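News > Press Releases > Schools

Search this site Enter keyword Go

FOR IMMEDIATE RELEASE

Montes Elementary to Open Before-School Reading Room in September

The Montes Elementary School District will open a supervised reading room for students in grades one through five at the start of the new school year. The room will be open on school days from 7:00 a.m. until the first bell at 8:10 a.m. Families will not be charged.

The reading room will use the former music storage area next to the school library. Work on the space began in June and includes new flooring, better lighting and a second door that opens directly to the bus loop. Students who arrive early will be able to enter through that door and will not need to pass through the main office.

Places are limited to 42 students each morning. Families may register for the whole year or for one term at a time. If more families register than there are places, the school will hold a drawing in August and keep a waiting list. Brothers and sisters will be placed together.

"We have had children at the front doors before 7:15 for as long as I have worked here," said Perla Jaramillo, principal of Montes Elementary. "Parents have shifts that start at 7:30, and the bus from the Nurkow side gets in early. We wanted those children indoors with a book and an adult who knows their names."

Jaramillo has led the school since 2014. She said parents raised the matter at several open meetings last winter, and that a survey sent home in the spring drew replies from 90 families. Most asked for a quiet activity over a sports or games program, which the school already offers in the afternoon.

Three members of staff will be assigned to the room: a library aide and two classroom assistants. Each will have completed the district's training in early reading support. Students may read alone, read with a partner, or join a small group that reads aloud with an adult. There will be no tests and no homework help during this time. Students who have not eaten may go to the cafeteria when breakfast service begins at 7:30 a.m. and come back afterward.

The collection will start with books moved from the main library, along with new titles in English and Spanish. The Fondow Family Fund has given the school a grant to buy picture books, chapter books and audiobooks. Teachers chose the first order in May, and students will be asked to suggest titles for a second order in December.

Leobardo Cuautle, who coordinates library services for the district, said the room will have its own checkout desk so that books can be borrowed before class. Returns will be accepted at either desk.

"A lot of our students only get to the library once a week with their class," Cuautle said. "If they finish a book that night, they wait six days for the next one. Now they can swap it in the morning."
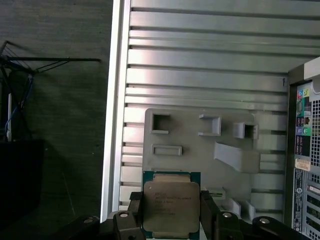

Checkout records will be kept in Clasance, the catalog system the district already uses at its other schools. Parents who have a Clasance login can see which books their child has borrowed and when they are due. Those without a login may ask for one at the front office. No late fees are charged at any school in the district.

Students must be signed in by an adult on their first morning. After that, they may sign themselves in at the desk. Children who walk or ride a bicycle to school should use the bus loop entrance, which will have a crossing guard from 6:50 a.m. The front doors will continue to open at 7:50 a.m. for all other students.

Registration forms are available at the front office and will also be sent home in the summer mailing. Completed forms should be returned to the office by the end of July. Families new to the district may register for the reading room when they enroll their child.

The school will hold an open house in the reading room in August, before classes begin. Families may visit between 4:00 p.m. and 6:30 p.m. to see the space and meet the staff. Spanish interpreters will be present.

Questions about registration should be directed to the front office at Montes Elementary. Questions about the book collection may be sent to Leobardo Cuautle at the district library office.

Contact Us | Copyright Montes Elementary School District. All rights reserved. | Back to top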